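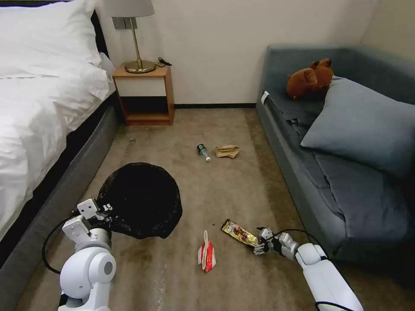 Visiting the Liltulow woolen mill in June

The mill opens its doors to visitors for one weekend each June, and this year I went on the second morning. Tours are free but you have to sign up ahead through the mill's website. I left it late and got the 9:40 slot, the last one with space.

Liltulow sits in the bottom of a narrow valley, with the river running along the back wall of the dye house. There is one road in and it is slow behind farm traffic. The parking lot was a mown field across from the gate. Wear real shoes. The field was soft, and the weaving shed has oil on the floor in places.

Our guide was Euan Gourlay, who started in the carding room when he left school and now looks after maintenance for the whole site. He gave us ear plugs and safety glasses at the gate and asked people to tie back long hair. Twelve-year-olds and up are allowed on the floor. Younger children can go to the wool sorting table in the yard.

We began in the fleece store. Wool comes in pressed into big square bales, and Gourlay cut a corner open so we could pull some out. It was greasier than I thought it would be and my hands smelled of sheep until lunch. Most of the wool is washed at another plant before it gets here. The mill used to do its own scouring, but the old tanks were taken out and that room is now used for storing cones of yarn.

Carding is the part I liked best. The machine is a long row of rollers covered in fine wire teeth, and the wool goes in as clumps and comes off the far end as a thin web you can see light through. The web is split into soft ropes and wound onto bobbins. If you blow on one of the ropes it falls apart. It only gets its strength in the next room, where the spinning frames put the twist in.

The spinning room was loud. We went through it in single file and Gourlay saved his talking for the corridor afterward. One operator, Muchen Tang, was working along the row joining broken ends by hand. She did each one in a second or two without stopping the frame.

Next was warping, which is slow to watch and hard to explain. For the cloth they had on that day, 3,284 threads had to be wound side by side onto a beam at the same tension, in the right color order. If one is out of place it shows as a line down the whole length of the cloth. Bijan Ghasemi, who sets up the warps, had the pattern written on a card clipped to the creel. He said a complicated check can take him most of a shift.

There are two kinds of loom in the weaving shed. The newer ones do most of the work. At the back there is a short line of older shuttle looms, kept going for narrow cloth and for blankets with a woven edge. Parts for these are no longer made, so they buy up scrapped looms and strip them. We saw a shelf of gears tagged with the names of the mills they came from, one of them the old Jafarzadeh mill, which my grandmother's neighbor used to work for.

After the looms the cloth goes to finishing. It gets washed, which shrinks and thickens it, then dried on a frame, brushed and cropped. Forough Ghaffari runs this department and had laid out the same blanket cloth at each stage so people could handle it. Straight off the loom it feels like sacking. She told us it loses a good part of its width in the wash, so it has to be woven much wider than the finished blanket.

The last stop was the mending room. Every piece is pulled over a slanted table under a window and checked by eye, and faults are marked with chalk and sewn in with a needle. Aba Sarpong let a few of us try to find the fault in a length of gray twill. I couldn't see it even after she put her finger on it.

The tour took 2 hours. It was supposed to be shorter, but our group asked a lot of questions and the next group ended up waiting in the corridor. There is a shop by the gate with seconds and end-of-run cloth. I bought a scarf with a slub near one end for 60 dollars. Tea and sandwiches were being sold in the old boiler house, cash only.

I stayed over so I could walk the river path the next day. 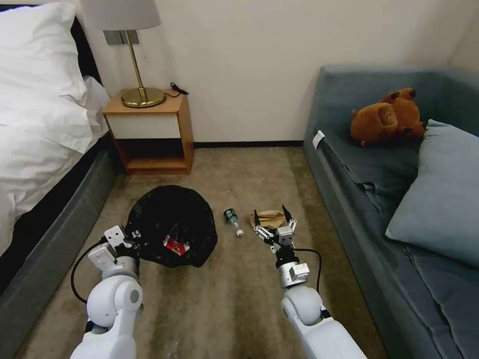
The bed, with the nightstand and lamp beside it.

The path starts behind the dye house and follows the water down to the weir, then climbs through trees to the road. It is well marked. Past the weir there are the footings of an earlier mill, mostly under nettles, and a board giving its history. According to the board, 752 people worked in the valley's mills at their peak.

Sign-up for next year opens in the spring. Ask for an early slot if you want to see the warping, as Ghasemi finishes at noon.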